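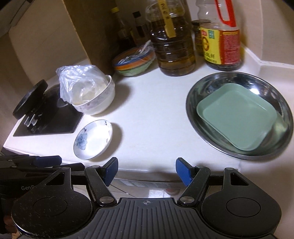
Der Besuch war für vier Uhr angekündigt, und um zwanzig nach drei hatte Montserrat Toledo bereits zum zweiten Mal die Arbeitsplatte abgewischt. Bei Stilatbridge nannte man so etwas einen offenen Nachmittag. Offen war vor allem die Frage, wer den Besuch unterhalten sollte, bis Ariel Abella vom Telefon loskam.

»Rodrigo macht das«, sagte Montserrat.

Rodrigo Cuesta hatte einen Greifer in der Hand und konnte sich nicht wehren.

Es kamen drei Personen von der Firma Arrieta, angeführt von Consuelo Cabello, die im Treppenhaus noch mit jemandem über Parkgebühren gestritten hatte und diese Stimmung nun in die Küche mitbrachte. Man reichte Überzieher für die Schuhe. Man reichte eine Mappe mit dem Titel »Flista: Der Haushalt von morgen«. Frau Cabello schlug sie auf, las einen halben Satz und klemmte sie sich unter den Arm, wo sie den Rest des Nachmittags verbrachte.

»Und wo ist der Roboter?«, fragte sie.

»Der kommt später«, sagte Rodrigo. »Erst machen wir es vor.«

»Was machen Sie vor?«

»Die Schüssel.«

Sie sah ihn an, wie man einen Kellner ansieht, der das Tagesgericht nicht kennt. Rodrigo drückte den Griff zusammen, die beiden blauen Backen gingen zu, er ließ los, sie gingen auf. Er hatte gelernt, dass Gäste an dieser Stelle nicken. Frau Cabello nickte nicht. Der Jüngste der drei machte sich eine Notiz, und Rodrigo hätte gern gewusst, was man über Auf und Zu notieren konnte.

Iara Paredes rettete ihn. Sie konnte erklären, ohne dass es nach Mappe klang. Die Hand führe das Werkzeug, sagte sie, die Maschine bekomme hinterher zu sehen, was das Werkzeug gesehen habe, und wenn man ihr das oft genug zeige, gehe sie irgendwann mit einer Schüssel um wie ein vorsichtiger Schwiegersohn.

»Wie oft ist oft genug?«

»Bei diesem Handgriff stehen wir bei 3.029 Durchgängen.«

»Und?«

»Und heute Vormittag waren es noch 112 weniger«, sagte Iara. Das war keine Antwort, klang aber nach Fleiß, und der Jüngste schrieb es auf.

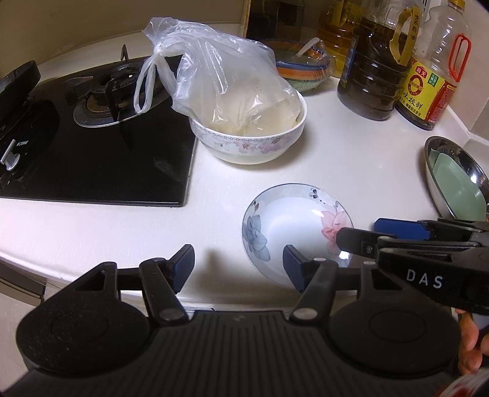 »Warum üben Sie das denn in einer Küche und nicht in einem Labor?«, fragte Frau Cabello.

»Weil die Maschine später in Küchen arbeiten soll und dort niemand für sie aufräumt«, sagte Iara.

Das gefiel Frau Cabello zum ersten Mal an diesem Nachmittag. Sie erzählte, die Konkurrenz von Jetex habe ihnen im Februar einen Saal gezeigt, weiß und leer wie ein Zahnarzttraum, und darin einen Arm, der einen Würfel von links nach rechts legte und dann, nach einer Pause für den Applaus, von rechts nach links. Sie habe sich auf der Heimfahrt gefragt, wann sie zuletzt einen Würfel umgesetzt habe. Im Kindergarten vermutlich.

Dann wollte sie selbst.

Montserrat, die bis dahin an der Tür gestanden hatte, trat einen Schritt vor. Das Werkzeug war teuer, und die Versicherung kannte Frau Cabello nicht. Aber Rodrigo hatte es ihr schon hingehalten, mit der Erleichterung eines Mannes, der einen fremden Säugling zurückgibt.

Beim ersten Versuch griff sie in die Luft. Beim zweiten bekam sie das Schälchen am Rand zu fassen und hielt es schräg vor sich hin, als müsse sie es erst verhören. Keiner sprach. Sie setzte es ab, einen Fingerbreit neben der Stelle, die sie sich vorgenommen hatte, und atmete aus.

»Das ist ja schwer«, sagte sie.

»Ja«, sagte Rodrigo und mochte sie plötzlich.

Um zehn vor fünf kam Ariel Abella herein, das Telefon noch in der Hand, das Gesicht schon auf Begrüßung gestellt. Er habe gehört, sagte er, die Herrschaften interessierten sich für den Haushalt von morgen.

»Später«, sagte Frau Cabello, ohne sich umzudrehen. »Ich bin beim siebten.«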